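Budgeting for a pair of robot arms: a morning with Hilde Schouten

6 Jun 2020
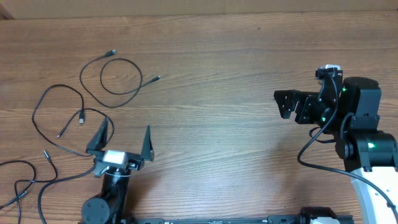 Sofia Prata wrote to us in April that small shops should stop asking what a robot arm costs and start asking what the first year costs, and that she had yet to see a quote that answered the second question. I took her letter with me to Flornberg, where Hilde Schouten has spent the better part of a year on exactly that sum.

Schouten runs Flastell, a repair and resale business that takes in returned small electronics. A lot of what comes through the door is cable. Charging cables, audio cables, power leads, all dumped together in bags by stores that don't want to deal with them. The two-arm station she bought is meant to pick them up, separate them and lay them down for testing, and it's still learning to do the easy ones.

She read the letter standing up, with her coffee in the other hand.

"Yes! She's right," she said. "I wish I'd had this pinned to the wall. My first budget was one page. It had the arms on it, and shipping, and a line called 'other.' I was very proud of that page."

I asked what ended up in "other."

"Everything," she said, and laughed. "The table. The power. Somebody to bolt things down. Fingers for the grippers, and I had no idea fingers were a thing you bought more of. The mounting. Lights, later on. Training for my people. My own time, which I had priced at zero, so that was generous of me."

The second version of the budget is a spreadsheet, and she's clearly fond of it. She turned the laptop around and scrolled me through. There's a tab for things you pay for once, a tab for things you pay for again and again, and a tab she calls "hours," which got the most of our conversation.

"Look at this one," she said, pointing at the hours tab. "Almost 360 hours of our time before the station did a thing I would call work. I don't regret a single one of them, I loved it, I really did. But they came from people who were supposed to be testing headphones. If you don't write those hours down, they still get spent. They just come out of some other part of the business, and then in the fall you wonder why the headphones are piling up."

She asks every owner who calls her for advice (a few do now) to guess the hours first and the money second. Most of them do it the other way around, as she did.

Why cables, though? They're floppy and they tangle, and they never land the same way twice. I said that if I were buying my first robot I'd give it boxes.

"Everybody says boxes. I don't have boxes!" she said. "I have cables. I could have bought a machine that is wonderful at boxes and then gone looking for boxes. You buy for the work you have. And it's a good test, too. One arm holding, one arm pulling – that's what a person does. You hold the knot with one hand. So when the sales conversation came around to one arm or two, I took some cables out of my bag and dropped them on the desk and said, show me how you'd do that with one."

She got two. The second arm wasn't quite double the price, she said, though she won't give me either number, which she agreed to keep to herself as part of the deal. What she will talk about is the extras.

The first round of extras came to $2,624. She knows it by heart. It covered spare gripper fingers, a second power supply, brackets, clamps and a lot of cable for the arms themselves, plus a box of small hardware that Aldo Bellini insisted on. Bellini does the mechanical work at Flastell and joined us at this point, wiping his hands on a rag.

"I insisted on more than a box," he said. "She cut it to a box."

"I cut it to a box," Schouten agreed.

Bellini's view is that small buyers spend too much time comparing reach and payload. The arms his team looked at would all have lifted a charging cable. What he wanted to know was how long it takes to change a finger, whether the screws are a size he already has, and whether he could reach the joints without taking the whole thing off the bench. He had a page of those questions and went through it at every demo, to the visible discomfort of at least one salesperson.

"Ask to swap a part yourself," he said. "In the demo. With your own hands. Some of them are delighted. They pull up a chair for you. Those are the ones to buy from."

The supplier they settled on, Madow, was one of the chair-pullers. Schouten didn't want this to read like an advertisement and told me so twice, and then she told me a long and very happy story about their support desk anyway. The short form is that she called late on a workday about a gripper that wouldn't close all the way, and the person on the line stayed with her until it did.

"But put in that I pay for that," she said. "It's a yearly plan. It's on the again-and-again tab. People fall in love with the support during the trial and then drop it from the budget when they need to save a little. Don't! Drop the nice cart. We dropped the nice cart."

Schouten looked hard at renting. Marar, a leasing outfit she had used for office equipment, offered her terms on a similar pair of arms, and for a week or so she thought she would take them. The monthly payment was easy to live with. What stopped her was the wording on modifications. Bellini wanted to drill, shim, print odd little finger pads and generally do as he pleased, and under the lease he would have had to ask each time.

"If you're going to run it exactly as it comes, lease it," she said. "I mean that. It's a perfectly good way to find out if you like having a robot. We already knew Aldo was going to take it apart."

"Partly apart," said Bellini.

I asked about the payback period, the number every bank wants. She winced a little. The bank got one, she said, and she had worked it out carefully, and it assumed the station would be sorting cables at a steady pace by now. Then came this spring, with returns dropping off and half her people at home, and the assumptions went stale all at once. She has since redone the sum with a range in place of a single figure, and she updates it at the end of each month.

Did the bank mind?

"They liked the range better. I think they were tired of people being certain."

The part of planning she enjoyed most was the part she expected to hate, sitting down with the staff. Nadhirah Nasution has been on the cable bench longer than anyone, and Schouten asked her to write down what she does when she picks up a tangle. It took Nasution an afternoon, and she found it maddening. Which end do you look for? What do you do if you can't see an end? When do you give up and shake it?

"I said I don't know, I just do it," Nasution told me when I found her at her bench. "Then I watched my hands. I look for a plug. If there's a plug lying clear of the rest I start there, always. I'd never noticed."

Her notes became the plan. Loose single cables first, then cables lying near each other, then crossings, and real tangles at the very end of the list. Money is tied to each step. Schouten won't release the next bit of spending until the step before it runs well enough that Nasution, and only Nasution, says so.

"That's the best thing we did," Schouten said. "She's tough. I've been waiting on her for the crossings money since April!"

"It drops them," said Nasution. "When it stops dropping them you can have your money."

Amirul Pelupessy, who keeps Flastell's books, had sent me a short email before my visit with the items he thinks a first-time buyer is likeliest to leave out. I'll pass it along as he wrote it:

Insurance. Call them before the delivery, and have the serial numbers ready.
Electrical work, if your outlets are where ours were.
A bench that doesn't wobble.
Spares in the first order, so they ship together.
Software renewals. Find out what month they fall in.
Floor space. You were using that space for something.
Somewhere to put the packaging for the length of the warranty.

Seven items, and Schouten says she missed five of them. The packaging is still stacked in the hallway outside the restroom. I had to turn sideways to get past it.

Before I left I asked what she'd do with the same money if she were starting again tomorrow. She thought about it for a while. She would still buy the pair. She'd order the spares up front, she'd have Nasution write her notes before anyone sat through a demo, and she'd set aside a pot for things she couldn't name yet and leave it alone for the first few months.

"And I'd start smaller on the promises," she said. "I told everybody it would be sorting by summer. My brother-in-law asks me about it at every dinner. But go and watch it for ten minutes when it gets one right, when it finds the plug and lifts and the whole thing comes up clean – I still call people over. I called the mail carrier over!"

She asked if she could keep Sofia Prata's letter, and I said of course. It was going up next to the spreadsheet printout when I went to find my coat, and Bellini was asking whether there might be room in the unnamed pot for a second box of hardware.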